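Outdoor Recreation and Trail Planning
Session 5 handout: Reading a trail report without being fooled by it
Instructor: Setareh Mohammadi
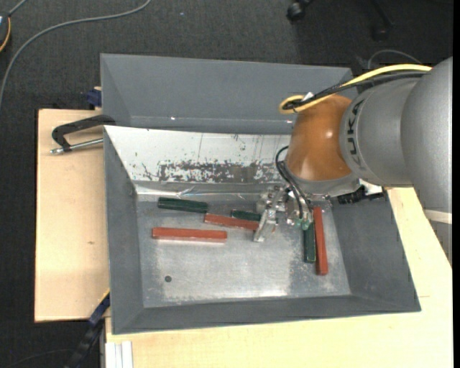
1. What a trail report is

A trail report is one person's account of one day on one route. Park websites, guidebooks and apps all present it as if it were a measurement. Keep asking who wrote it, when, and how far up they went. A surprising number of reports for the Kurkbridge loop come from people who turned back at the second creek and then described the summit.

2. Difficulty ratings

"Moderate" has no agreed meaning. The Tahiri ridge route is moderate in one guidebook and strenuous in another, and both authors walked it in the same season. Some agencies rate by distance, some by climbing, some by the steepest section. Others seem to rate by how many complaints they got last year.

Before you trust a rating, look for:
- total elevation gain, not just the high point
- the surface (loose rock on the way down is slower than most people plan for)
- creek crossings, and whether there is a bridge
- the last reliable water

3. Snow and the word "open"

"Open" usually means the gate is unlocked. It says nothing about whether you can find the path. In April the lower 2 miles of the Claketeo trail can be bare dirt while the north side above is still buried, blazes and all. A report from one week earlier may be useless after a warm spell or a storm. I would rather have a dull report from yesterday than a beautiful one from last spring.

4. Walking times

Most posted times go back to an old rule of thumb for fit adults with light packs. I don't believe them for groups. Nesma Shawky's notes from the Kultitz trip (in the course reader, page 46) show a group of 10 falling well behind the posted time before lunch, with no injuries and good weather. They stopped for boots, jackets, snacks and one argument about a fork. Read her notes before the next class and mark every stop she could have planned for.

5. Crowd-sourced star ratings

Treat these as a record of mood. Parking trouble costs a trail more stars than bad footing does. Read the low ratings first – they at least tend to mention something specific, such as mud, dogs or a missing sign.

Assignment, due October 30, 2019

Pick one trail you have never walked. Find two reports that disagree about it. In one page, say which you would rely on and what you would still need to ask the ranger station. "The second one had more photos" will not get credit.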